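Trulix 台式号码打印与齿孔一体机使用评测

发布日期:2026年1月14日
栏目:设备与耗材

Trulix 台式号码打印与齿孔一体机由 Zullitz 公司生产,面向中小批量有价票券、内部凭证、证书及带副联单据的印后加工。Nolloswood 印务中心于去年11月购入一台,安装在凭证车间小件工段,用以替换使用多年的手动打号机和脚踏打孔机。本文依据该机投入使用后20个工作日的记录写成,供有同类业务的单位在选型时参考。

一、配置与安装

整机由送纸台、号码机组、齿孔刀组、收纸台和控制面板组成。号码机组采用机械字轮,七位数字,附一位可更换的字母轮。齿孔刀组为旋转式,可安装一至两把刀盘,刀距通过侧面的刻度尺调节。随机附带的工具包括内六角扳手、刀盘定位规、字轮清洁刷和一小瓶专用润滑油。

安装由我中心机修人员按说明书自行完成。说明书中文部分的译文大体可用,但“字轮复位”与“计数复位”两处用词混同,初次操作时容易误解:前者改变下一张凭证的号码,后者仅清除面板上的张数。建议使用单位在上机前另行编写一页操作须知,将两项功能分别列明。

设备对台面的水平度较为敏感。最初放置的工作台略有倾斜,送纸时纸张持续向操作侧偏移,更换台面并重新调平后,偏移现象消失。说明书对此未作要求,厂方宜予补充。

二、号码质量

测试用纸为两种:一种为81克/平方米的无涂层凭证纸,另一种为142克/平方米的证书封面纸。油墨使用 Bright 牌渗透型红色号码油墨及同品牌黑色油墨。

在凭证纸上,号码笔画清晰,七位数字基线平齐,背面可见油墨渗透,符合防刮改的一般要求。红色油墨的渗透效果优于黑色油墨,干燥时间则略长,连续收纸时如堆叠过高,下层纸张背面有蹭脏。操作人员后来将收纸台分批清空,问题得到控制。

在证书封面纸上,默认压力偏轻,首末两位数字出现缺墨。将压力旋钮上调两格后,缺墨消除,但纸背出现可触及的压痕。对于证书类产品,压痕是否可以接受,应由委托单位在打样阶段书面确认。

连号准确性是此类设备的首要指标。评测期间,我们抽取一个完整批次共776张,逐张核对号码,未发现跳号、重号。需要说明的是,该批次中途曾停机一次清理纸屑,复机后号码延续正常。另有一次双张送入,发生在另一批次,设备报警停机,但号码已压印在上层纸张,须由操作人员登记作废并补号。设备本身不保存作废记录,有价票券的生产仍须依靠纸质交接单。 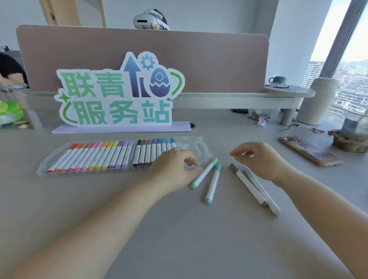
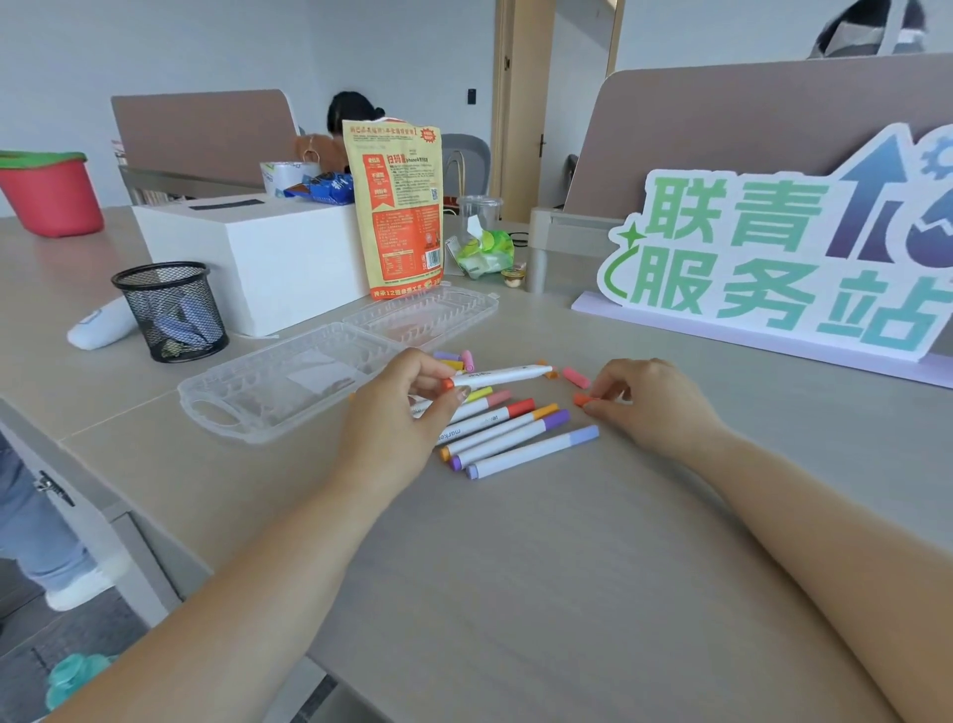

供稿:Nolloswood 印务中心设备评估室
职责:印后设备选型、验收与使用评价

三、齿孔加工

齿孔刀盘随机提供粗、细两种。粗齿适合票根与主券的分离,撕开后边缘整齐,毛边较少。细齿用于单据副联,撕断力较小,在运输中保持完整的能力也相应下降。我们将一捆加工完成的单据按日常方式装箱、转运至发放窗口后开箱检查,细齿产品有个别副联自行裂开,粗齿产品未见此情况。

刀盘更换较为方便,熟练人员无需离开工位即可完成。定位规设计合理,安装后刀距与刻度一致。不足之处是刀盘护罩由两枚小螺钉固定,拆卸时容易掉入机身下方。若改为旋钮固定,可以减少停机时间。

齿孔与号码同时加工时,应先确认齿孔线与号码区之间留有足够间距。间距过小时,齿孔刀组的牵引会使纸张产生轻微变形,号码末位略有上翘。此现象在凭证纸上明显,在封面纸上几乎不可见。

四、操作与安全

控制面板设有启动、停止、点动、计数复位和速度调节五项。急停按钮位于右侧,左手操作者取用不便。机盖打开时设备自动断开,重新合盖后不会自行启动,须再次按下启动键,这一设置符合车间安全规定。

有价票券加工涉及号码权限。该机的字轮复位装置仅以一枚普通锁芯保护,钥匙随机两把,锁芯编号印在钥匙表面。我中心认为这一保护程度偏低,已将两把钥匙分别封存,由当班负责人与保密员共同启用。对于承接票券业务的单位,建议在采购时向供方提出更换锁芯的要求,并将其写入合同附件。

运行噪声处于可接受水平,低速时尤为平稳。高速运行齿孔时,收纸端会有细小纸屑飘出,应配备吸尘装置,或在每班结束后清理机身下部。

五、维护与耗材

字轮须每日清洁。渗透型油墨在字轮缝隙中干结后较难去除,曾有一次因隔夜未清洁,次日首批号码的“8”与“3”难以辨别,该批纸张全部作废。操作规程中应明确规定交班前清洁,并由接班人员签字确认。

墨辊为易损件,厂方建议与字轮一并检查。评测期内墨辊未更换,表面状态正常。刀盘的使用寿命有待更长时间观察,本文不作评价。Zullitz 公司的售后部门对我们就压力调节提出的书面询问作出了答复,内容具体,附有不同克重纸张的参考档位;关于锁芯的询问,截至本文发布尚未收到正式意见。

六、综合评价

该机的连号稳定性和齿孔质量达到了我中心凭证车间的使用要求,相较原有的分步加工方式,减少了一次上纸和一次清点,交接环节随之简化。对于批量不大而品种较多的单位,设备的调节范围也较为适用。

主要不足集中在三个方面:字轮复位的锁具等级偏低;双张送入后缺少作废登记功能;厚纸加工须在缺墨与压痕之间取舍。前两项关系到票券安全管理,使用单位须以制度补足。

评价结论:推荐用于内部凭证、带副联单据和一般票券的加工。用于有价票券时,应在更换锁芯、建立双人启用和作废登记制度后投入生产。证书类厚纸产品,建议先行打样,经委托方确认后再行安排。

本文所述结果仅就我中心购入的单台设备及所用纸张、油墨而言,不同批次的设备和材料可能存在差异。对本文内容有疑问的单位,可通过凭证车间业务窗口书面联系。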